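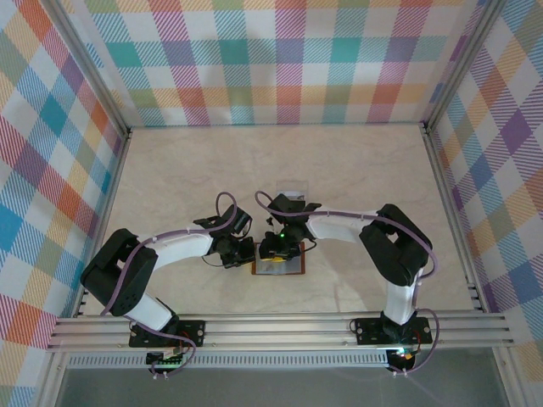 Wagner Evangelista wrote to say that the Katik Raren 2 made his voice sound smaller than it is, and that I should borrow one before recommending it to any more singers. He had tracked a full vocal with it and ended up redoing the whole thing on his old stage mic. I had only used the Raren for an evening when I first mentioned it, so I went back and spent a proper stretch of time with it.

The Raren 2 is a large-diaphragm condenser aimed at singers and songwriters who record at home. It costs $165 with a shock mount, a foam windscreen and a zip case. No cable. It needs phantom power, it has one pickup pattern (cardioid), and there are two switches on the body, one for a low cut and one for a pad. My unit is serial number 3457 and I bought it at the regular price.

Build

The body is metal and feels solid. The grille has a little flex if you squeeze it, which you wouldn't normally do. The switches are small and recessed, so you need a fingernail or a pen tip to move them. I like that they can't get bumped, but it is a nuisance if you change the low cut between takes.

The shock mount is the weak part of the package. It holds the mic well enough upright. Hang it upside down from a boom and the thumbscrew creeps loose over the course of a session. I replaced it with a Dalteck mount I already owned and had no trouble after that. The zip case is fine.

Sound on vocals

I tried it on three singers: an alto, a tenor and myself, a baritone on a good day. All three of us used the same preamp with no EQ or compression going in.

On the alto it sounded very good. The top end is bright but it didn't turn harsh, even on loud held notes, and the words came through clearly in a busy R&B mix with stacked harmonies. I hardly touched the EQ on her backing parts. Four layers of the same voice can build up a lot of hiss and mud in a cheap mic, and these stayed clean.

On the tenor it was decent. There was some extra bite on S and T sounds, and I had to turn him slightly off to one side of the mic and use a de-esser afterward.

On my own voice I heard what Wagner was talking about. The low mids are thin. From a foot away I sounded like I was singing through a doorway. Moving in to a hand's width brought a lot of the body back, along with more breath noise and popping, and the foam windscreen doesn't do much about the popping. A separate pop filter fixed it. With the filter on and the low cut off, I got a lead vocal I was happy to keep.

So I think he's right about low voices at normal distance, and I'd guess he had the low cut on. It is easy to miss. The switch position is marked with a small gray line on a darker gray body.

Other sources

Acoustic guitar was better than I expected, pointed at the spot where the neck meets the body. Strummed parts sat in the mix with almost no work. Fingerpicked nylon string was less good, a bit wiry. I put it over an upright piano with the lid open one Sunday and got a usable demo sound, nothing more than that.

Hand claps and shaker are excellent. Shaker especially.

Noise

Self-noise is low for the price. With a quiet whispered part and the gain well up, I could hear a faint hiss on headphones and none once the track was playing. I ran it through 18 feet of ordinary cable and picked up no hum. The pad works cleanly and I needed it only for belting at close range.

Compared with the Weidemann

The mic I normally use for this kind of work is a Weidemann that cost me more than twice as much. The Weidemann is fuller in the low end and more forgiving about where you stand. On the alto I preferred the Raren in a blind comparison, and so did she. For the tenor and for me the Weidemann won easily.

Who should buy it

If you sing in a higher range, or mostly record harmonies and acoustic guitar, the Raren 2 is worth the money - just set some aside for a pop filter and a cable. If your voice is low, try it in person first, up close, with the low cut switched off. Wagner has gone back to his stage mic and his last demo sounds good, so I'm not going to argue with him about it.

Katik also sells the mic in white. Same price, and the switch markings are in black on that one, so they should be easier to read.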